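Home | Guides | Packing Bench | Parts | Contact

Stotlow Packing Bench Guide
Section 4 - Work gloves: sorting, pairing, bagging
Updated May, by the Stotlow bench team

Read this before you open a new carton. Covers knitted work gloves only, not the Vumirer long-cuff type (see Section 6).

Setting up

1. Clear the table. Lay the soft cloth flat, pull out any folds.
2. Fruit box or similar open carton goes at the back, within reach.
3. Empty bags to one side. Labels face up.
4. Check the batch sheet. A full Lumbantobing carton is 114 pairs. If the sheet says something else, stop and ask.

Straightening a glove

5. Lay one glove down, fingers pointing away from the bagging side.
6. Find the fingertips. Pinch one at the very end and lift it clear of the others. Fingers that are bunched or lying over each other get pulled out one at a time.

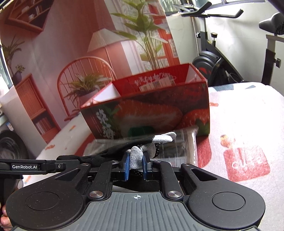

7. Work across to the thumb, same way. Don't yank from the cuff, it stretches the knit and the glove wont sit flat again.
8. Smooth the palm and the back. Lumps usually mean a finger is still folded inside.
9. Turn it over, look for pulled threads. Rejects go in the Brarach tray.

NOTE: Dark fabric hides snags. Run a thumb over it.

CAUTION: No blades on the cloth. Open cartons on the floor mat, then bring the gloves up.

Pairing and bagging

10. Left on right, palms together, cuffs level.
11. Fold once at the knuckles - once only, twice is too thick for the bag.
12. Slide in cuff first. Press the air out, then seal.
13. Stand finished bags in the box. Max 60 per box, less if teh sides start to bow.
14. Write the count on the batch sheet, form 587. Initial it.

If a bag splits: new bag, don't tape. Old one in film recycling.

Next: Section 5 - Closing and stacking boxes

Stotlow Packing Bench Guide | Contact the bench desk | Copyright Stotlow | Back to top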